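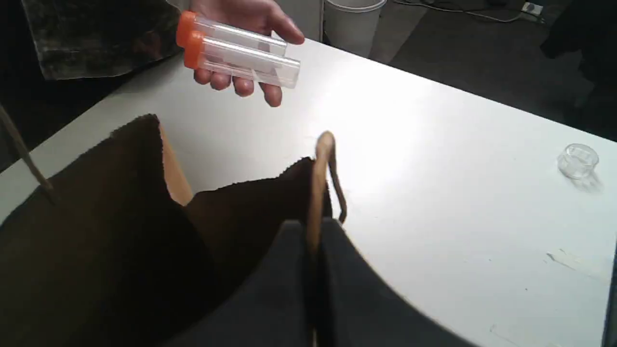 Two orange-capped tubes, held by hand at the open day.

About Khosravi Mernard

We are a small firm in Jukuvberg that teaches robot arms to handle the things laboratories leave lying about. There are six of us. Three write software, and the rest tidy up after it.

We started out fixing lab equipment for other people and drifted into robots by way of a broken centrifuge, a long winter and a customer who asked whether a machine could do the unpacking. We said yes far too quickly. Fotero, our picking software, is what came of saying yes.

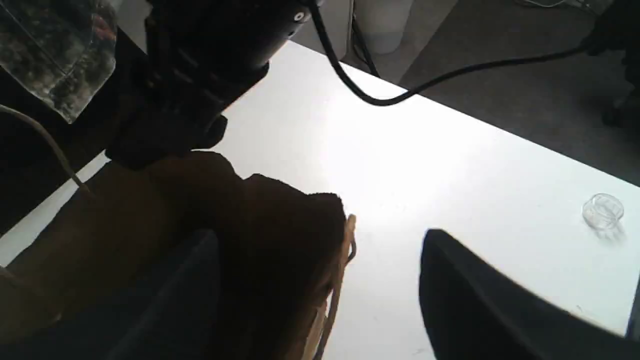 The arm, a paper bag and a small piece of glassware on the white table.

Every August, and once in the new year if the heating behaves, we open the doors and let visitors see what we do all day. The last open day drew more than 25 people, which in our building counts as a crowd. We had bought biscuits for five.

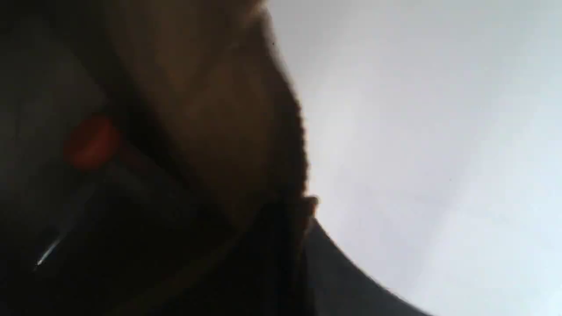 Open day, Jan 19, 2023.

The demonstrations are done with ordinary things. Paper bags are a favourite of ours -- they crumple, they lean, and they have handles that get in the way. Visitors tend to expect something grander, and then stay for an hour arguing about the handles.

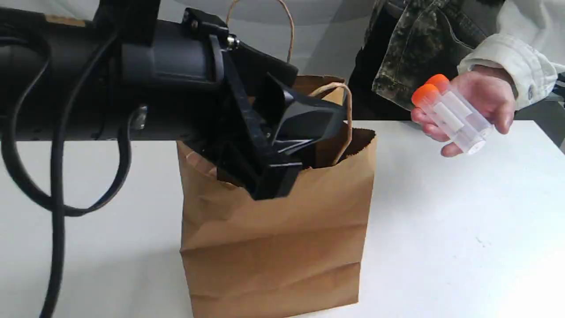

We like that sort of argument and often steal from it. Two features in Fotero began as complaints from visitors, one of them quite rude.

If you run a lab and have a dull job you would like taken off your hands, write to us. Schools are welcome too. Parking is behind the bakery, and the bell doesn't work, so please knock.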